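Tundska evaluation: second progress report
To: Vittoria Barbieri, Terley Fund
From: the evaluation team, Testa
Date: 09/03/2019

Dear Vittoria,

You asked for something shorter than the last report and with fewer acronyms. The first request has been met. The second has been met apart from the two on the invoice, which belong to the supplier and cannot be removed without a signed form.

As a reminder, the grant pays for us to review Tundska, the simulation kit that Tomitz sells to food packers who would like to try a robot arm on mixed produce before buying one. The kit comprises an arm model, a choice of grippers, a library of groceries and a licence agreement longer than all of these put together. Our job is to say whether a firm of modest size could learn anything useful from it in the time such a firm has.

Where we are

Installation is done. The brochure allows an afternoon. We took 16 days, of which the licence server had most. Tomitz support were polite throughout and answered every message, often with a question we had answered in the message before.

Once running, the thing is rather good. The table, the room and the lighting come ready made, and goods can be dropped in from a menu. We settled on the multi-fingered gripper early, as the suction model treats a sweet potato as a personal insult. Most of our work since has been on the approach: bringing the hand down with its fingers open over small, lumpy things that sit close together. 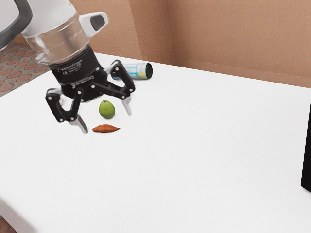

Simulated view: Testa evaluation team, made with Tundska

The pear is our hardest customer. It is small, it stands upright, and the hand has to come down on either side of it without bothering the neighbours. We have completed 63 trials of the approach and grasp, and the pear was lifted cleanly in 22 of them. That is an improvement on the first report, in which the figure was given as "encouraging" and you wrote back to ask what number that was.

The can does better when standing and worse on its side, when it shows a strong wish to travel. We have raised this with Tomitz, who say the rolling friction is adjustable. It is, in a settings file, under a heading that has nothing to do with friction or with rolling.

What we think of it so far

For: the finger joints move believably, and contact between fingertip and object can be replayed slowly enough to see where a grasp went wrong. Two of our testers had never used a simulator and were placing goods and running the arm by the end of their first morning. The produce looks like produce. One tester asked whether the sweet potato could be made available in other sizes, and it can, for a fee.

Against: the manual describes the previous version. Saved layouts forget the position of every viewpoint, so each session begins with somebody hunting for the table. The default viewpoints are a matter of taste, and we don't share it.

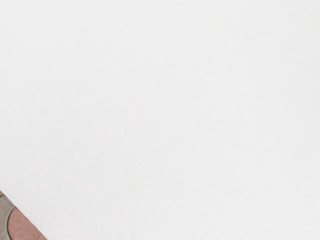 We have asked whether viewpoints can be stored with the layout and have been told it is on the roadmap. We have also asked to see the roadmap. In the meantime we keep a text file of settings that work and paste them in by hand, which adds a few minutes to each session and a certain amount to the language used in it.

Money

Spending is within budget. The one overspend is on the licence, where Tomitz charge per seat and count a seat as occupied until the person logs out properly. We now log out properly. The underspend on travel covers it, nobody having found a reason to visit a table that doesn't exist.

Risks

The main risk is the next release, promised for August. If it fixes the saved layouts we shall be delighted, and shall also have to repeat the trials. We'd prefer to finish on the present version and treat the new one as a short appendix. Please let us know if you are content with that.

Next steps

Finish the can trials with the corrected friction setting. Run the pear again with a slower descent. Draft the buyer's checklist, which is the part your panel wanted and which at present consists of a title and the words "read the licence".

We would also like your decision on the second gripper. Tomitz will lend it for nothing provided the request arrives on your letterhead. A draft is attached, and needs only a signature.

With best wishes,
The evaluation team, Testa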